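I want to write down the story of the ground at Mostside, because the club site only has four lines about it and two of them are wrong. It will be a long thread, sorry. I have followed Westero for many years and English is my third language, so please be patient with me.

1/ Mostside is the home of Westero, on the low bank of the river, behind the old rope factory. Visitors often think the name is English. It is older than the club, and it was the name of the field where the town held its horse market.

2/ The first stand was a simple wooden one with 295 seats. I know the number because the club sold the seats one by one before the stand was built, and the list of buyers still exists. My grandmother's brother is on it. He bought two and could pay for one.

3/ The rest of the ground was grass banks. People stood where they wanted. When it rained, the lower part of the east bank became so soft that the club put down planks from the rope factory, and for a long time this side was simply called "the planks." Older supporters still say it.

4/ The record attendance is 2387, for a cup match against Granström. The club site says this match was in the league. It was not. I have read the report in the local paper at the library, and it says cup in the headline and again in the text. Westero lost after extra time.

5/ Torbjørn Holmgren kept goal that day. In the report he is criticized for the second goal, but people who were there told me the ball changed direction on a defender's knee. I can't decide who is right. There is no film of the match.

6/ The wooden stand was closed after an inspection in August, a few weeks into a season. It did not burn down, as the club site says. The small fire was in the ticket office, in another year, and it was put out with buckets before the fire truck came.

7/ For the rest of that season everybody stood, also the mayor and the referees' observer. The club placed benches from the school gym along the west side for people who could not stand for a whole match. You had to ask for a place at the gate.

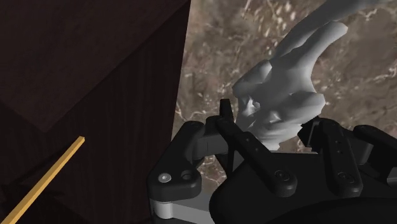

8/ The new stand was drawn by Corrado Santoro, an engineer who had come to the town to work on the bridge. He had never made a sports building before. His first drawing had a roof held by columns at the front, and the supporters' group complained that half of the seats would look straight into a column.

9/ He changed it. The roof is held from behind by steel beams, and from the front row you see the whole field. The price was that the stand became shorter than planned, so it ends before the corner flag on the river side. When people ask why our stand looks unfinished, this is the answer.

10/ The seats were first blue, then gray. The club colors are green and white. I have asked several people about the blue seats and received a different explanation each time. The one I believe most is that the seats were ordered for a swimming hall that was never built.

11/ Floodlights came much later. Before this, evening matches were not possible after the summer, and cup replays were played in the early afternoon, when most people had to work. The rope factory let its workers go at 1 p.m. for the replays if they made up the hours later in the week.

12/ There are 8 lamps on each mast now. When they were first switched on, the mast near the river leaned a little, and it had to be taken down and given a deeper foundation. If you look at the ground there, you can still find the old concrete ring with the bolts cut off.

13/ Now the part that I really wanted to write about, which is the present. As many of you know, the company Skidine has offered to pay for a rebuilding of the east side, with covered seats and a room for sponsors. In return the ground would carry the name of the company.

14/ I was at the supporters' meeting in the school. Stela Mihăilă explained the plan for the club, and I thought she did it in a fair way. She did not hide that the standing area would be smaller. She also showed what the club pays each year to repair the east bank after high water, and it is more than I had guessed.

15/ Märta Vik spoke against. Her point was about the name more than the building. She said that a town which has already lost the rope factory should think carefully before it gives away the next old name. Many clapped, and I clapped also.

16/ But then Sixten Sjögren, who played for us in the years without a proper stand, said he would play on a field called anything if his old teammates could sit under a roof. And I clapped for this too. So you see that I am not a very useful person in a debate.

17/ What I would like: keep Mostside for the ground, and let the company put its name on the new stand. Other clubs have done it this way. I asked if this was discussed and the answer was "it is one of the options," and that can mean many things.

18/ I would also like some standing places to stay at the river end. Not everybody wants to sit. The youth teams stand there together after their own matches, and it is the loudest part of the ground by far.

19/ The drawings can be seen in the clubhouse before each home match. They are on the wall next to the kiosk. Please look at the side view and not only at the big color picture. In the side view you can see how high the new back wall will be, and that the people in the houses on Ropewalk Street will lose their evening sun.

20/ The members vote at the next general meeting. You must have paid your fee before the meeting to have a vote, and you can't pay at the door this time. I know this because last year I tried.

21/ If somebody has photos from the planks, or from the season with the gym benches, I would be very glad to see them. I have only one, and it shows mostly the back of a man in a hat. Send me a message, and I will scan them and return them to you in good condition.

22/ Small correction to post 11: a friend writes that the factory let the workers go at noon, and that 1 p.m. was the kickoff. He worked there, so I trust him.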